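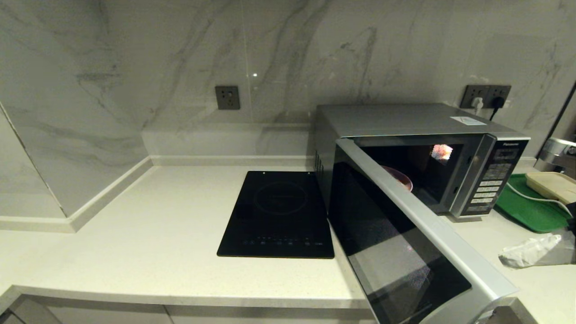 Teaching the Jodley arm to use your microwave

The Jodley kit from Prekutard learns one appliance at a time. Open the door fully and save that as the end point. Then bring the closed fingertips up to the edge of the panel and press Store. Set the speed to 70 for the first run and 100 after that.

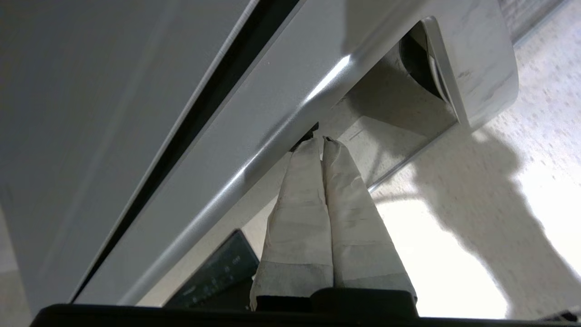 Thiele writes that the speed goes back to the default after an update, so check it under Motion before you run a saved task.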